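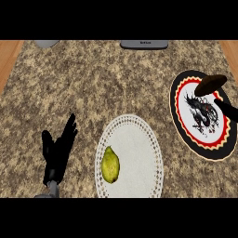
Njoroge Koech
@njoroge_koech
2024-03-30

I moved to Grumton two years ago and this winter I finally learned to bake bread with a sourdough starter. Some people asked me to write what I learned, so I will do it in a few posts. I am not a professional. 1/14

First, the kitchen. Mine is cold in the morning. All the recipes I read said "leave the dough for four hours at room temperature" and I believed them. My room temperature is not the room temperature of the person who wrote the recipe. My dough needed the whole day. 2/14

So please look at the dough and forget the clock a little. If it is still flat and heavy, wait. If it has bubbles at the side and it moves when you shake the bowl, you can continue. I lost many loaves before I understood this. 3/14

The starter came from my neighbor Erdal Eren. He gave it to me in a jam jar and told me to feed it every day. I fed it with the cheapest white flour and it lived, but it was slow. With a spoon of rye flour it became much stronger. 4/14

What I use now for one loaf: 270 grams of water, 3 big spoons of starter, salt, and flour until the dough feels right. I know that serious bakers weigh everything. I weigh only the water, and my wife says this is the worst of both systems. 5/14

About the flour. I buy it at the mill shop in Faltdale, because the supermarket in Grumton has only one kind of bread flour and it is often sold out. The bus takes a long time but I buy for the whole month. The man there lets you smell the flour before you pay. 6/14

Salt: I forgot it one time. Bread without salt looks completely normal and tastes like a wet newspaper. We ate it anyway, with very salty cheese. Now I put the salt in a small cup next to the bowl before I start anything. 7/14

Kneading. I don't do it anymore. I fold the dough in the bowl with a wet hand, wait half an hour, and fold again. I do this until the dough stops being lazy and keeps its shape. In my language we say the dough "stands up," and I don't know if English has a word for it. 8/14

The oven was my biggest problem. The dial says one thing and the oven does a different thing. I bought a small oven thermometer and learned that my oven was 200 when I asked for 230. All winter I was blaming the starter! I apologized to it. 9/14

If your bread is pale and the crust is soft, check the oven first, before you change the recipe. It is boring advice, but I wish I had it in December. 10/14

For steam I use an old pot with a heavy lid. I heat the pot empty, put the dough inside with paper, and take the lid off for the last part. Be careful with the lid. I have a mark on my arm from touching it — it is not a nice mark. 11/14

Then you must wait before cutting. I still fail at this. My son Hollis is six and he stands in the kitchen and asks every minute if it is ready. Usually we cut the end piece while it is hot and then close the loaf in a towel, and we pretend it is whole. 12/14

Somebody asked if it is cheaper than buying. With the bus ticket, no. With a big bag of flour and a full oven, maybe a little. I bake 2 loaves each time now and freeze one in slices, so the oven works for something. 13/14

In May I want to try the dark bread my aunt made, with seeds and some molasses. She never wrote it down, she only says "enough" for every ingredient. If anybody has a recipe for a dark rye that works in a weak oven, please send it to me. 14/14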